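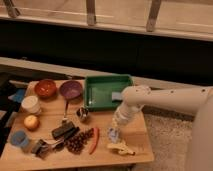

Bench two, January, arm over the plank table with the usual clutter.

Budget notes while they're fresh. Joscha Buschmann wants the equipment list before lunch and I've got far too many ideas for it!

Top of the list is a second gripper. Jokby do one that should fit our wrist flange, and Vulix have a softer-fingered version I'd love to try on the grapes and the chilli. Quotes requested from both. If the money only stretches to one I'd go Vulix -- the soft fingers open up so much more of the object set.

Next, trays. The green one is a lovely size for drop-offs and I want 10 more the same, so we can swap a whole layout in one go.
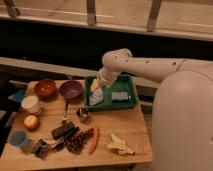
Darcy Kennedy reckons the Clikumbridge stores still have a Skov bench frame from 2004, going spare. Steel, heavy, ugly, perfect. That would free up 23 per cent of the furniture line, and I'd put the lot into spare cables and a proper tool changer.

To do: measure the van, ring Clikumbridge, ask Jokby about lead times (and whether the flange bolts are included this time).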